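# Ticket: Policy evaluation scores differ between repeat runs (Ralico tabletop study)

**Opened by:** Catalina Henríquez
**Assigned to:** Fidel Lagos
**Copied:** Hortensia Durán, Ximena Gaete
**Status:** Resolved, monitoring
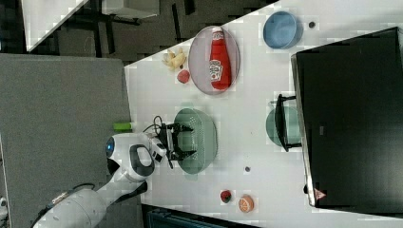

The evaluation protocol requires that each policy be scored twice on the same set of starting layouts, and that the two scores agree within the tolerance set in March. For the Ralico policy they did not. The second pass scored well below the first, although the checkpoint, the control computer and the instruction list were unchanged. The failures were concentrated in instructions that name the colander as the target. In layouts of this type, with the ketchup bottle lying on its side on the oval plate and the colander close by, the arm approached correctly, opened its fingers and then stopped over the wrong container. Instructions that name the light blue bowl were not affected.

## Log

**Entry 1 - F. Lagos**
Repeated the failed layouts with the gripper recalibrated. No change in the score. Calibration has been ruled out.

**Entry 2 - F. Lagos**
Compared the stored layout files for both passes. Object positions match. The order in which the instructions were issued does not match. The first pass used the fixed order; the second used a shuffled order, which is the default in the Lerent scheduler after its last update.

**Entry 3 - H. Durán**
Order alone should not matter if the policy is reset between trials. Please confirm that the history buffer is cleared.

**Entry 4 - F. Lagos**
Confirmed that it is not cleared. The buffer keeps the last two observations from the previous trial. In fixed order, a colander trial always follows another colander trial, so the leftover observations happen to help. In shuffled order they point the policy toward the previous target.

**Entry 5 - C. Henríquez**
The stored record for this policy holds 3,423 trials. Please state how many are affected before any figures are passed to Pestesa.

**Entry 6 - F. Lagos**
All trials were run with the uncleared buffer, including those that scored well. The fixed-order results are therefore too high and should not be reported as they stand.

## Resolution

1. The buffer is now cleared at the start of every trial, and the scheduler writes a line to the log when this is done.
2. Instruction order is saved with the layout file.
3. Both passes are to be repeated in shuffled order with three different seeds.

The first repeated seed has been completed, and the two passes agree within tolerance. The corrected score lies between the two original scores - closer to the lower one.

## Open items

- X. Gaete to check whether the Ibarra baseline was run with the same scheduler version. Until this is known, the two policies should not be compared in the same table.
- F. Lagos to run the remaining seeds and attach the logs to this ticket.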